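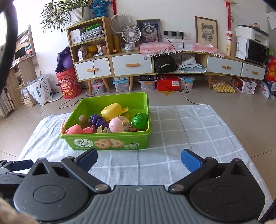 Section 3: Setting up the Pravari dehumidifier in a family room

Read this section before you plug the unit in. It covers placing the unit, the first run and emptying the tank. For fitting a permanent drain hose, see Section 5.

Before you start

Let the unit stand upright overnight if it has been carried or stored on its side. The oil in the compressor needs time to settle. Remove the tape from the tank and the air outlet, and keep the box in case the unit has to be sent back.

3.1 Choosing a place

1. Stand the unit on a hard, level floor. If the room is carpeted, put a flat board underneath.
2. Leave 600 mm clear at the back, where the air is drawn in, and the same above the outlet. Curtains are the usual problem here.
3. Keep small toys, paper and loose cloth off the top grille. Anything light enough to be pulled along the floor should be put away in a box before the fan is switched on. 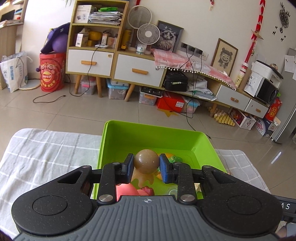 4. Plug straight into a wall socket. Do not use an extension lead or a timer plug.
5. Close the windows and any outside doors. Inside doors may stay open, but the room will take longer to dry.

CAUTION: Do not run the unit in a bathroom or within reach of a sink.

3.2 First run

1. Push the tank in until it clicks. The red light goes out.
2. Press POWER. The display shows the humidity in the room as a percentage. A reading of 88 is common in a room that has been shut up over winter, and will come down slowly.
3. Press MODE until the drop symbol shows, then set the level you want with the arrow keys. The unit leaves the factory set to 69, and most people will want to go lower once the room has settled.
4. Leave the fan on HIGH until the set level is reached.

Note: the room will feel slightly warmer while the compressor is working.

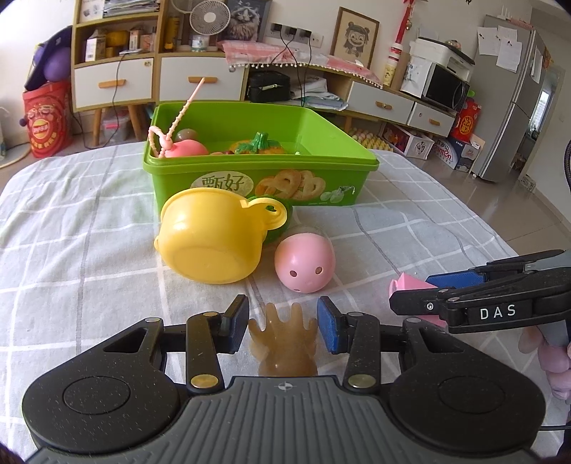

The fan carries on for a few minutes after the compressor stops. Leave it to finish, and do not switch off at the wall until the display is blank.

3.3 Emptying the tank

The tank holds roughly 2 litres. When it is full the unit stops, the red light comes on and a tone sounds.

1. Press POWER and wait for the fan to stop.
2. Pull the tank out slowly with both hands — the handle is for carrying, and should be lifted only once the tank is clear.
3. Pour the water away. It is not fit for drinking, for pets or for steam irons.
4. Wipe the float with a soft cloth and check that it moves freely.

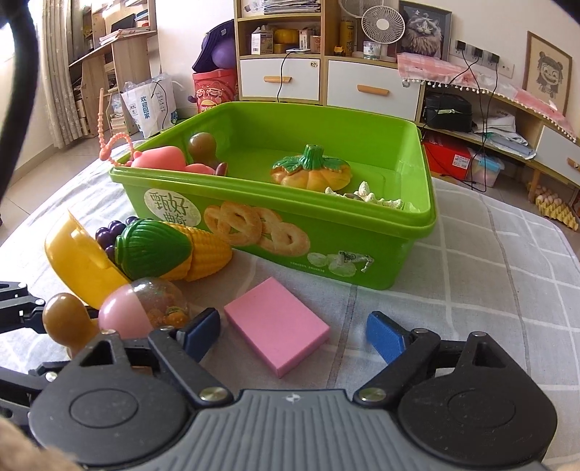 5. Push the tank back in until it clicks, then press POWER. Your settings are kept.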